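Recoger demostraciones con dos pinzas de mano: ¿qué hago cuando pasa gente por detrás?
Foro Corkik > Robótica y automatización > Datos para aprendizaje
Publicado el 3 de febrero de 2018

Brândușa Crăciun
Hola a todos. Estamos grabando demostraciones con pinzas de mano, cada una con su cámara, para entrenar una política de recoger y dejar objetos. Llevamos 194 episodios de la tarea Plivberg (coger un vaso, pasarlo de una pinza a la otra y dejarlo en la bandeja). Trabajamos en una oficina normal, con ventanas grandes, y no podemos cerrarla mientras grabamos.

Mis dudas son estas. Primero, si tengo que tirar los episodios en los que aparece alguien al fondo. Segundo, si la luz de la ventana estropea la detección de los marcadores. En 6 episodios el seguimiento se pierde a mitad del movimiento y no sé si es por eso. Usamos el lector de marcadores que trae Clirnammont, sin tocar nada.

plantilla_bucur
Yo los borraría todos y grabaría de noche. A nosotros nos pasó en diciembre y acabamos antes repitiendo.

Gun-woo Yoo
No borres nada todavía. Una persona al fondo no invalida un episodio. Si el robot va a trabajar en una oficina, conviene que el modelo haya visto gente moviéndose. Lo que sí hay que evitar es que coincida siempre con la misma fase de la tarea – por ejemplo, que alguien cruce cada vez que se suelta el vaso.

Lo de los marcadores es otra cosa. Con una ventana detrás, la exposición automática se ajusta al fondo y el marcador puede quedar demasiado oscuro. Yo lo revisaría en este orden:

1. Abre los 6 episodios malos y busca el fotograma exacto en que se pierde el seguimiento. Apunta hacia dónde miraba la cámara.

2. Comprueba qué queda detrás del marcador de la otra pinza. En una toma nuestra el marcador blanco y negro cae justo delante de una ventana de marco negro, con el exterior casi blanco, y la luz del techo encendida. Esa es la situación que hay que buscar en las vuestras.
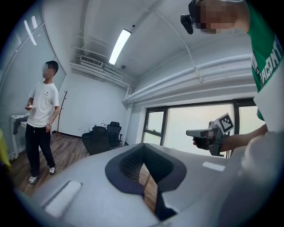

3. Fija la exposición antes de empezar y no la cambies en toda la sesión. Si no puedes, gira la mesa para que la ventana quede a un lado.

4. Graba 5 episodios de prueba y pásalos por el lector antes de seguir con el resto.

5. Guarda los fallidos en una carpeta aparte, con una nota. Sirven para probar el filtro.

Si después del paso 4 se sigue perdiendo, mira el tamaño del marcador en la imagen. Cuando las pinzas se separan mucho queda pequeño y ahí la luz ya no tiene la culpa.

Brândușa Crăciun
Gracias. He mirado los 6. En 4 la otra pinza estaba delante de la ventana y en los 2 restantes el marcador se salía de la imagen por un giro brusco de muñeca. Voy a fijar la exposición y a repetir solo esos. Los que tienen gente al fondo se quedan.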